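Home » Makers » Interviews » "It Opened a Door That Wasn't There"

"It Opened a Door That Wasn't There"

Posted Aug 17, 2021 in Interviews

Decha Petchrat wants me to know, before I have put my bag down, that he does not expect his robot to do the dishes.

"Everybody comes in with that face," he says. "You had the face on the stairs."

I probably did. I have been to a lot of garages and back rooms for this column, and I have heard a lot of people tell me that the two-armed helper on the bench is a few months from being useful. The benches are usually very nice. So when a reader wrote in about Jodetti, a home robot being put together at the Vavon shared workshop, I let the email sit for a while before I answered it.

Petchrat does the controls. Yaowalak Thongsuk does most of the simulation work, and her sister Buppha machines parts and keeps the budget, a spiral notebook with a rubber band around it. The three of them have been at this for 10 months, evenings mostly. The notebook is the part of the project I trusted right away.

"We started with one arm," Buppha Thongsuk says. "One arm was a good size of problem. Then these two decided you can't open a jar with one arm."

"You can't," says Petchrat.

"You can buy smaller jars."

I ask what it does today. There is a pause, and Yaowalak Thongsuk takes the question. In simulation, she says, Jodetti can roll up to a piece of furniture, raise both arms, line up its grippers and pull. On the bench there is one finished arm and most of a second. The second is waiting on a set of gears from a supplier called Zamudio, which has now moved the delivery date twice. The base has wheels and no motors in them.

So it's a video game, I say.

She has heard that one. "It's a video game with my actual joint limits in it," she says. "If the elbow can't bend that far on the drawing, it can't bend that far in there. I spent July on that. I'd like some credit for July."

She can have it. My trouble with simulated robots is that the world they live in is so well behaved. Floors are level, light is even, and no drawer has ever swelled in the damp. I bring this up and expect an argument, and Petchrat agrees with me so fast that I lose my place in my notes.

"The friction numbers are guesses," he says. "Good guesses, some of them. The handle on the cabinet in the sim is a guess. We measured the one in my kitchen and then we made the sim one a bit bigger, which, okay, that was cheating."

"It was debugging," says Yaowalak Thongsuk.

"It was cheating, and then we kept it."

The story behind the headline is from this spring. They had set up a test with a cabinet door, and the arm learned to pull it open. Success after success, on the graph. Then Buppha sat down to watch one of the runs, which the other two had stopped doing, and saw the gripper pulling at a spot a good way off to the side. An old, hidden copy of the door had been left in the file. The visible door opened because it was tied to the hidden one. They had been celebrating for 6 days.

"I had told my mother," says Petchrat.

I like them more for telling me this, but I also think it is the whole case against what they're doing, and I say so. A graph went up, and it looked like learning. If Buppha had been busy that week, I might be writing a different article, and it would be wrong.

Yaowalak Thongsuk doesn't dispute it. Her answer is that they now watch the runs, all of them, and that she has built a set of odd-looking rooms to test in, with strong flat colors so that she can tell one surface from another at any angle. She scrolls through a few on the workshop monitor while she talks. The view hangs over the robot's own body, close in, which makes me a little seasick.

"I don't care if it's ugly," she says. "Pretty is how we missed the door."
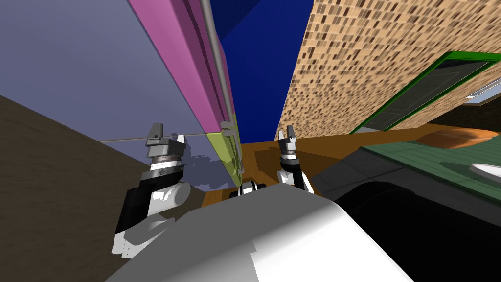 She also turned off the part of the software that quietly helps a gripper hold on to things. The success rate fell off a cliff. It is now 32 percent on the pulling task, and she says the number as if daring me to be impressed.

I'm not, particularly. Out of every hundred tries, sixty-eight end with the door still shut. Lertchai Ongart, a retired machinist who rents the bench across the aisle and has been listening the entire time, is even less impressed than I am.

"I built a cart with a winch on it," he says. "It lifts. Every time, it lifts. They come and borrow it."

They do borrow it, Buppha Thongsuk confirms. It is how the arm gets from the shelf to the bench.

What about money? The notebook comes out. She won't let me print the total, but she will say that the motors were the worst of it, that a used control board from Diridska died on its second day, and that the white shell they want for the body has not been priced and will not be priced until the arms work. This last rule is hers. I have seen enough handsome shells with nothing inside them to think it is the best rule in the building.

Napaporn Inthanon, who manages the workshop, is polite about the chances. She has given the team its corner until the end of the year. After that they have to show something moving on the real floor or go down to a smaller space. "I've told them it can be a small something," she says. "I'd take one drawer."

I ask Petchrat if one drawer is possible.

"In the sim?"

On the floor, I say.

He looks over at the arm, which is clamped to the bench with its cable coiled on top of it. "If the gears come," he says. "And if it's a drawer I get to pick."

I told him I would come back for that, and that I would be bringing my own drawer. It's from my grandmother's sewing table and it sticks. Yaowalak Thongsuk asked me for the measurements before I left, and I haven't decided if I should send them.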